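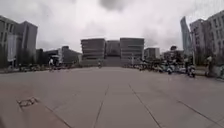

Figure 2. Paved plaza with tall modern buildings beyond, under an overcast sky.

4.2 Open space and asking prices

The second group of variables concerns the land between buildings. Earlier work on housing prices has mostly treated open space as a single quantity, measured as the distance from the dwelling to the nearest park. That measure suits low-density suburbs, where most unbuilt land is either private garden or public grass. It suits the inner districts of Zaseck less well. Much of the open land there is paved, and residents may value it quite differently from planted ground.

We therefore split open space into two classes. Hard space is any publicly accessible paved area of more than 300 square metres that is closed to motor traffic. Soft space is any publicly accessible area above the same threshold with grass or planting over more than half its surface. Areas that met neither definition, chiefly car parks and service yards, were dropped. Boundaries were taken from the municipal land register and corrected by hand where the register was out of date. This was a frequent problem in Ornent, where several plots had been merged after the last survey.

The sample consists of 227 flats offered for sale in Ornent and Tanoli. Listings were collected from the public pages of estate agents, and the last was retrieved on 3 April 2021. Where the same flat was listed by more than one agent, the lower asking price was kept. Ground-floor flats with a private garden were excluded, as the garden could not be separated from the effect of nearby soft space. New flats sold directly by a developer were also excluded — their prices are often set by block and do not respond to the position of the single unit.

For each flat we measured walking distance to the nearest space of each class, starting from the main entrance of the building. Straight-line distance was tested and gave a poorer fit, particularly in Tanoli, where the railway can be crossed at only 2 points. The model also includes floor area, storey, age of the building, presence of a lift and walking distance to the nearest tram stop. Asking price per square metre enters in logarithmic form. Standard errors are clustered by building.

The two classes behave differently. Being close to soft space is associated with a higher asking price in both districts, and the coefficient changes little when the building controls are added. For hard space the sign is positive in Ornent and negative in Tanoli, and in Tanoli it loses significance once distance to the tram is included. We take this to mean that hard space there stands in for other features of the station area, such as noise and late opening hours.

Storey matters as well. Among flats within 20 metres of a hard space, those on the lower floors are priced below comparable flats on quieter streets, while those on the upper floors are not. Orientation would help to explain this, but too few listings stated it.

Asking prices are not sale prices. Registered sale prices for Clollent, a neighbouring district, became available in July and are used in Section 5 to check whether the gap between the two varies with distance to either class of space.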